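Custcombe Fold
Two-arm carton folding package for research benches

Overview
Specification
Method
Results
What is supplied
Ordering

Overview

Custcombe Fold is a training and evaluation package for bimanual folding of die-cut cardboard blanks. It combines a set of recorded demonstrations, a trained baseline policy and a scoring procedure, and is intended for laboratories that already run a pair of small arms with parallel grippers and a camera at each wrist.

Folding a carton is a long task with few recoverable errors. A blank has to be turned to a known orientation, its creases broken in a workable order, and its tabs brought into slots with a few millimetres of clearance. A tab that is bent early will often buckle when it is pushed home later, so the cause and the visible fault can be a minute apart. Most published folding work uses cloth, which forgives this sort of thing. Card does not.

Method

The policy takes both wrist views and the joint positions of both arms, and returns a short run of joint targets for each arm. There is no overhead camera in the baseline. An overhead view can be added through the configuration file, but the figures on this page were obtained without one.

The second input is a crease state. The operator marks each crease line once on a flat drawing of the blank, and the software keeps an estimate of the fold angle at every line as the run proceeds. We refer to this as the Liang representation after the internal project that produced it. It costs little to compute and it gives the policy something to hold on to when a gripper covers most of a wrist view, as happens during tab insertion.

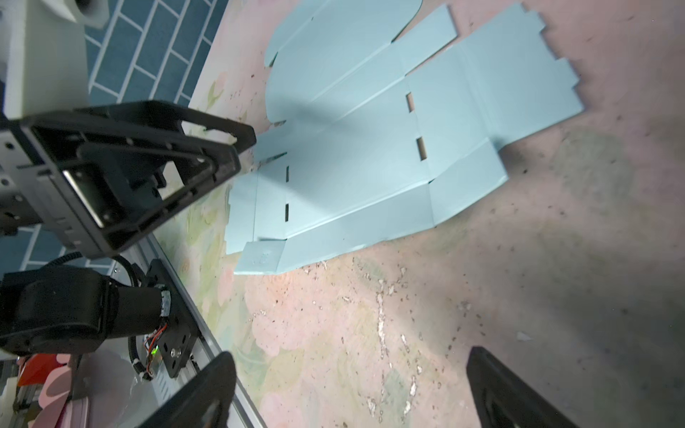
Work surfaces are varied on purpose. Demonstrations were recorded over plain, patterned and worn coverings and under uneven light, with shadow allowed to fall on the card. An earlier version of the policy, trained over a plain grey mat only, located crease lines well on that mat and poorly everywhere else. Varying the covering gave a larger gain than adding more demonstrations on the same one.

Results

The demonstration set holds 287 complete folds. Evaluation uses 30 trials per condition, each starting from a flat blank placed by hand at an orientation drawn from a list. A trial is scored as a success only if every tab is seated and the carton keeps its shape when lifted by one side panel.

With crease state: 14 of 30 on blanks of a pattern not used in training.
Without crease state: 5 of 30, same blanks, same starting orientations.

On patterns seen in training the gap is much smaller, and users who fold one carton only may find the simpler model adequate. Of the 16 failures in the first condition, 13 came at tab insertion. The remaining three were lost earlier, at the first side panel, where the card slid away from the holding gripper. A higher grip force reduced sliding but marked the card - we left it at the lower setting.

The policy does not re-fold. If a crease is broken in the wrong direction the run stops and reports the line number.

A full fold takes some four minutes. Speed was not an aim of this release.

What is supplied

Demonstration set, with both wrist views and joint logs
Baseline weights, with and without crease state
Crease marking tool
Flat drawings for all training and test patterns, to scale
Scoring sheet and list of starting orientations
One pack of uncut test card

Arms, grippers and cameras are not included. Gripper opening should be at least 60 mm. Cutting drawings are supplied as line files and can be sent to any die cutter; the reference blanks were cut for us by Woltholm in single-ply board. Corrugated board has been tried at Ninton with poor results and is not supported.

Known limits

Very dark card hides the crease lines from the wrist cameras and should be avoided. Glossy card works under diffuse light only. Blanks longer than the shared reach of the two arms will start but cannot be finished, and the software does not check for this before a run.

Weights trained on one pair of arms carry over to another pair of the same model after the wrist cameras have been recalibrated. Transfer between different models has not been measured.

Ordering

The package is licensed per bench. Academic and commercial licences contain the same files. The next update, due in February, adds partial scoring by crease and a revised marking tool; current licence holders receive it at no charge.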